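Sorting Small Parts by Tray: a Workshop Storage Project
Student report, Roseo Design and Technology course
Supervisor: Ottilie Moser

1. Background

The shared workbench at the Grurkum building is used by four student groups. In October we were asked to look at how small parts are stored between sessions, as groups were losing time at the start of each one looking for screws, washers and cable ends. Our project covers the trays, the labels and the order in which things are put back.

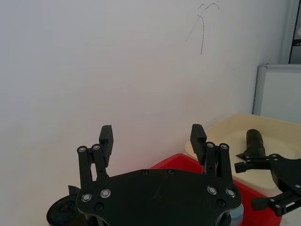
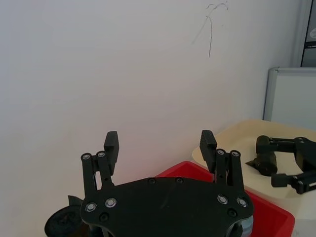
Ottilie Moser replied to our first outline that trays were the easy bit, and that we should write down what happens at the end of a session before we bought anything. We changed the plan after that and spent the first part of the project only watching and taking notes.

2. What we found

Most of the mess came from the last ten minutes. People put parts into the nearest tray with space in it, and the next group then had to sort them again. We timed the start of the session for each group before changing anything. The slowest group took 19 minutes to find what it needed and the quickest took 6. The quick group had its own tin with a lid and took it home.

We also emptied all the storage and counted what was there. There were 331 loose items that did not belong to any kit. Of these, 100 were screws of one size, which had been bought at least twice by groups who did not know there were any left. The rest was mixed: washers, spacers, ends of wire, a few broken clips and a key that did not fit anything.

3. What we changed

We used three tray colours. Red is for parts in use during the session, blue is for parts that go back to the store, and grey is for anything unknown or broken. We thought about giving each group its own colour, but this would have meant new trays every time the groups changed.

The labels were printed on card and fixed to the short side of each tray with clear tape. Our first labels were too small to read from the other side of the bench, so we made them again in larger type. Panyasiri, the supplier the school uses, sells screws in boxes of 1000. We moved these to the top shelf and filled a small tub from them as needed — a full box on the bench always ended up being spilled.

We wrote a short closing routine and taped it inside the cupboard door:

Empty the red trays first.
Put known parts in blue, unknown parts in grey.
Carry blue trays to the store.
Wipe the bench.

4. Results

After three weeks we timed the groups again. The slowest took 8 minutes and the quickest 5. The grey trays filled up faster than we expected, and one group used theirs as a bin for two sessions before we noticed. We now empty the grey trays at the end of each month.

The card labels did not last well. The corners lifted where people held the trays, and two had to be replaced in the first week. The group working on the Grurnen model suggested engraved plastic, but we had no money left for this.

5. Further work

We would like to try trays with lids for the smallest washers, and to test the routine with a group that has not used the bench before. The storage list also needs to be kept up to date by one person in each group. At the moment it is a sheet of paper on the shelf, and the last entry is in our handwriting.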